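Narkovex Handheld Manipulation Set: README and house rules

Version of 2021-01-07. Maintained by the collection group at Illa. Please read the rules section before you open an issue, as most open issues are already a rule.

What you get

Narkovex is a set of 147 sessions of two-handed tabletop manipulation, recorded with a pair of hand-held grippers and a head camera. Each session is one operator and one object set. Sessions run to 24 episodes at most, a limit that came in during October when we compared early and late episodes from the same people and saw what tired wrists look like in a trajectory plot.

Objects include hinged, sliding and folding things, with a bias toward anything that changes shape when you pull on it. The Beaulieu subset is all linkages: brackets, lattices, extending arms and one toast rack that we regret. The Eveck subset is rigid objects only and is a good place to start if you want your first training run to be a pleasant experience.

Layout

Each session folder holds head, left, right, poses and notes. The first three are video. Poses are one file per gripper. Notes is plain text and is written by the operator, so spelling varies and so does patience. Read it anyway. Half the things you'd email us about are in there.

House rules for collection

These are the rules our own operators work to. They're published here so you can judge the data against them, and so that anyone contributing sessions can't claim they weren't told.

1. The table goes on its marks. If the marks have lifted, re-tape before recording. A table that has drifted four centimetres makes no difference to the operator and a great deal to the person calibrating.

2. Sleeves are dark and close-fitting. No watches, no bracelets.

3. Only the objects for the current task are on the table. Coffee has never been part of a task.

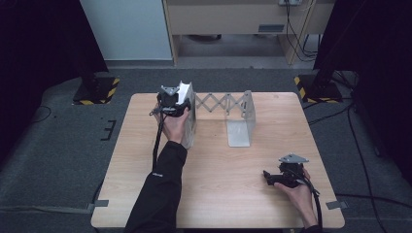 4. Both grippers stay in the head camera's view for the whole episode, including the one that has nothing to do. An idle gripper is still data. Hold it near the surface, open, and resist the urge to gesture with it.

5. Grip plates and brackets by an edge. Don't pinch the linkage. The links will bend, the episode will look fine, and every later episode with that object will be slightly wrong in a way that takes a week to find.

6. Cables run behind or beside the hands, never across the object. If one snags, stop and discard the episode. Don't heroically carry on.

7. Move at the speed you'd use if the object belonged to somebody larger than you.

Limits

Peak grip is set at 100 on our controller's scale, which is unitless and which we didn't choose. Contributors using other hardware should record their own setting in notes. "Normal" is not a setting.

Start and end of episode

Every episode opens and closes with a still pose: jaws open, fingers low over bare table, hold for a slow count of two. The alignment script looks for this pose and sulks without it. Episodes lacking a clean opening pose are moved to the rejects folder, where they're kept with a reason code — we don't delete them, and a few people have found them more useful than the good ones.
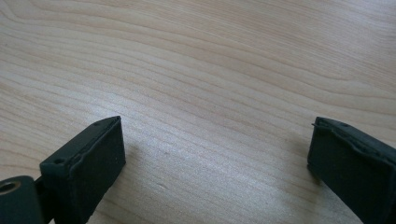
Pads and wear

Finger pads are consumables. The rule is to inspect them at the start of each session and to log any lifting, rippling or tearing at the rim under "pads" in notes. A wavy rim with a sound contact face may be used, provided it's logged. A pad that moves under your thumb gets replaced, whatever the schedule says. Regardless of looks, both pads are retired at 3000 closures, and always as a pair. Mixing a fresh pad with an old one gives you a gripper with opinions.

We don't correct for pad wear in the released data. If your method is sensitive to friction, group sessions by the pad log first.

Known problems

Reflections off pale tabletops can wash out part of the gripper camera view. We leave exposure fixed and put up with it, having tried auto exposure and disliked the flicker more.

Metal objects confuse the depth estimates we used to ship. We no longer ship them.

Left and right were swapped in the first release. If your copy has no version line at the top of this file, you have that release, and your robot is not left-handed.

Contributing

Send one session first. We'll run the checks and return a list. It'll be longer than you'd like, and rule 1 is usually on it. Fix, resend, and please don't renumber your episodes in between.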